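Troubleshooting log: wire offcuts drifting between bins at the sorting bench

4 min read

August, by Thaddeus Ostrowski

Status: closed, with reservations
Reported by: Milagros Villanueva
Location: back bench, Hiltari repair room
Priority: low (raised to medium on Saturday, for reasons I still don't agree with)

1. What was reported

Milagros wrote that the short wires from the Arnel kits "keep ending up in the wrong bin" and that the kits going out to the evening class were wrong. She asked for new trays. Her guess was that the thin wires spring out of one compartment and land in the next when the tray gets carried.

I have my doubts about springing wires. They're curly and annoying, but the walls on those trays are tall. I asked how many bad kits there had been. Answer: 11, out of a batch of 95. That is too many to shrug off, so I opened the ticket.

2. First things tried

Carried a loaded tray from the bench to the shelf and back, at a normal pace. Nothing hopped over. Carried it again faster, with a turn at the door. Nothing. Hervé Hoarau suggested going down the stairs with it. I went down the stairs with it. One yellow piece ended up hanging over a divider, and it fell back when I set the tray down.

So a wire can climb the wall if you treat the tray badly. I don't believe that gets you to 11 bad kits, and I wrote as much in my reply to Milagros. She asked me to keep looking.

3. The Vusine lid

Nadège Hoarau had ordered a snap-on lid from Vusine. The listing says "fits all standard sorting trays." It doesn't fit ours. It sits on two corners and rocks. I also don't know what a standard sorting tray is, and I suspect the people who wrote the listing don't either. Lid returned. Please don't order another one.

4. Looking at the bad kits

This should have been step one, and that's on me. I opened all 11 and laid the wires out on white paper. Every single one had the same fault: black pieces where there should have been navy. The yellow was right every time. If wires were jumping between bins, I'd expect yellow to turn up in the wrong place now and then. It never did.

So it's a color problem. Under the bench lamp, navy and black are hard to tell apart, and they're worse against blue plastic. I asked Ludivine Besson to sort a handful with the lamp on and then again by the window. She got several wrong under the lamp and none by the window. She says she was tired the first time, so take that test for what it's worth.

5. How the bench tray is loaded

I went back to the tray itself. The written instructions (Mokgethi binder, second tab) say one color per compartment. That is not how it has been done. Navy and black go in together, presumably on the theory that whoever packs the kit will pick out the right ones. The yellow gets its own section and gives no trouble.

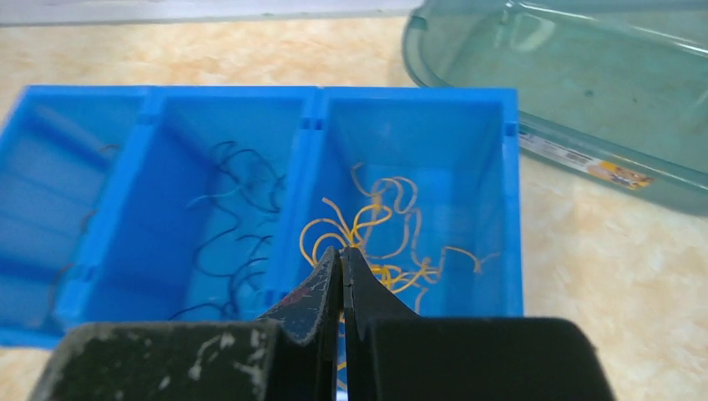

6. Fix applied

a. Navy and black are no longer to share a compartment. Black moves to a separate white tub on the shelf.
b. Nothing gets tipped in until the tray has been turned over and tapped out. Thin dark pieces are very easy to miss on a blue floor.
c. Dark wires get sorted by the window before 4 p.m. Yellow can be done anywhere.
d. Anything you can't call goes in the scrap jar. We have a bag of 2000 short pieces in the cupboard. Don't spend five minutes squinting at one of them.

7. Checking the fix

Next batch was 95 kits again. Two were wrong, both packed from the old mixed supply before the change reached everybody. Milagros counts this as solved. I'd call it improved. One batch in August, with long bright afternoons, doesn't tell me much about how it will go in the dark months when there isn't any window light after lunch.

Nadège would like a daylight lamp. I'm not against it, but the last "daylight" bulb we bought made everything look green, and I'd want to try one here on actual navy and black wire before paying for it.

8. Left open

- Lamp trial, Nadège. No date set.
- Ask the supplier whether the navy comes in a lighter blue. Hervé has asked once already and got a catalog in reply.
- About 400 dark pieces are still mixed in the old bag. Ludivine has offered to do them. I'd bin them.

Closing at Milagros's request. Reopen this same ticket if wrong colors show up again, and keep the bad kits so I can look at them.

Recent tickets

Label printer skips every third label
Drawer 6 sticks when full
Crimp tool gone missing again
Kit bags splitting along the bottom seam
Bench stool too low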